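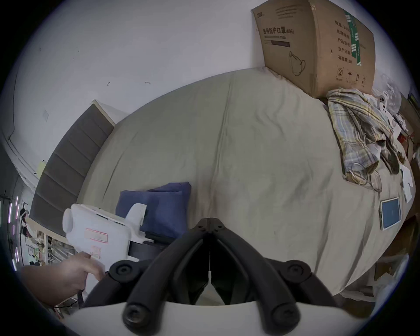 I lost most of a batch in October and it took me far too long to work out why, so I'm writing it down.

We record household tasks with hand-held grippers, one in each hand, and the recordings go to Nicanor Moya for training. I sent him 1,143 clips. He wrote back that on 1,108 of them the left jaw never read as fully closed. On his plots it stopped a little short every time, even when I knew I had squeezed it shut.

My first guess was the software, and I wasted an evening reinstalling it. Then I blamed the calibration and redid it twice. Same result.

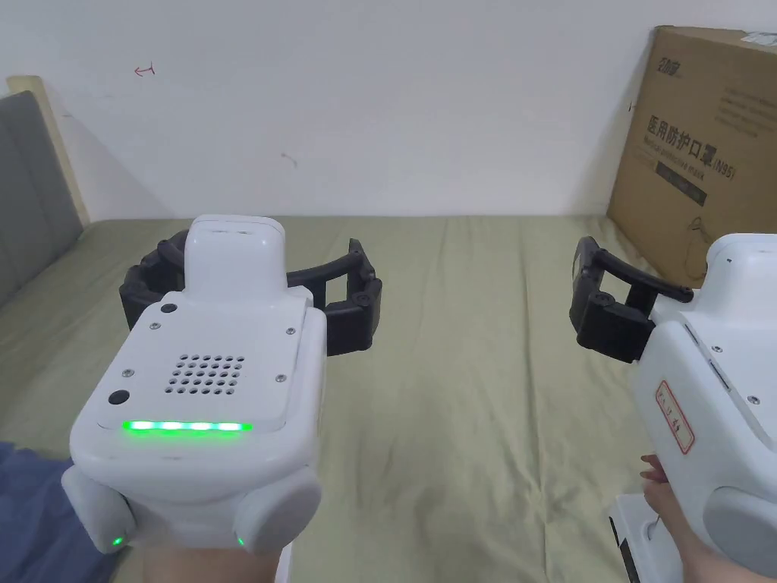
The cause was a screw at the jaw hinge. It had backed out far enough for the linkage to shift under load, so the fingers met but the encoder stopped early. The status lights stayed green the whole time. They only report power and connection, and I had been treating them as a health check.

Rocío Echevarría tightened it and put on thread locker. Now I close both jaws fully before every session and look at the numbers, then do it again after 50 clips. Nicanor thinks he can correct roughly 80 of the bad ones. The rest I'm recording over, starting with the bedroom tasks.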